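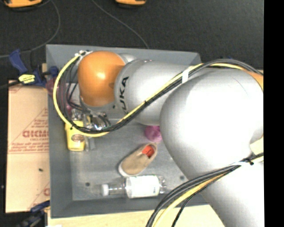 Tallo Sorting Room, progress report to the Poduval Fund
29 Sep 2024
Prepared by Pongsak Panyasiri

In this period we continued to improve how mixed small goods are stored and sorted at our Illton site. The grant of 900 dollars was used for gray bins with sloping walls, and for new work surfaces of a pale color, on which small parts are easier to see.

At the end of August we had 126 product types on the list, and 59 of them now have a fixed place on the shelf. Our target for this date was 60, so we are one short. The missing one is a glass item from Grirkero which arrived with the wrong label, and we wait for the supplier's answer.

The bin floors get scuffed with use. Jayanthi Rai tested a thin mat inside two bins, but small items were catching on its border and she took it out again. We will keep the floors without cover and check them each month.

We also changed the filling rule. Each bin now receives a small assortment only, and the rest waits on the shelf. The work goes slower in the morning, but fewer items come back to us for a second sorting.

For the next period we ask your permission to move the remaining training money to shelf labels. The total budget stays the same.

Contact: Tallo Sorting Room, Illton | © 2024 Tallo | Back to top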